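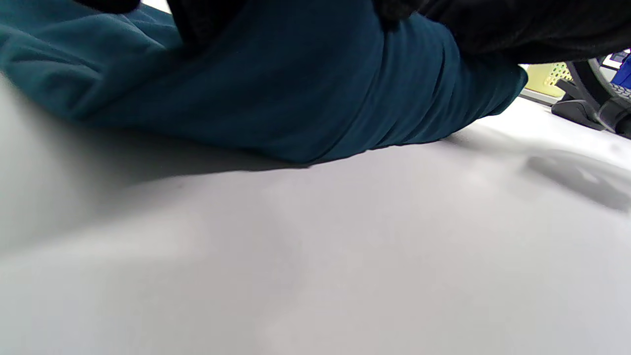 Did the two leads of Zitavgate really leave over pay?

Posted 14/01/2019 by setside_reader

I keep reading that both leads quit Zitavgate after season 2 because the studio turned down a raise. My sister says they wanted time off to start a family. They got married in March, and the new episodes came out without them. Is there an interview where either of them talks about it? I only find gossip pages that copy each other.

marlow77

There is one, but it's short. They spoke to Cladska magazine when the wedding pictures came out. She said she had been working without a real break since she was 20 and wanted a quieter year. He said he would take stage work if it was close to home. Pay didn't come up at all in the part I read. The online version leaves out the second half, so you would need the print issue. My library keeps back copies and yours may too.

The raise story started on the Hidomix fan board, as far as I can tell. Somebody posted that they knew a person on the crew, and the next day it was on every celebrity page. I never saw a name or a document behind it.

tv_before_bed

it was money. it's always money with these shows. the new guy is terrible btw

Coldharbor Lane

I don't think you have to pick one. Their contracts ran for two seasons, which the studio said when the show was first announced. When a contract ends there is usually some talk about pay, and people can also be tired and want to be home. The studio's statement only said that they were "moving on to other things" and wished them well.

On the family part, be careful. She told Cladska they would like children one day – that is all. The pages saying she was already pregnant had nothing to go on.

If you want to hear them talk at length, they did an evening at the Bassi theater after the wedding. It was a charity event with 2,000 seats and a few audience questions at the end. Somebody asked if they would come back to the show for a guest part. He said he would read the script first, and she said no. I haven't found a full recording, only clips with poor sound.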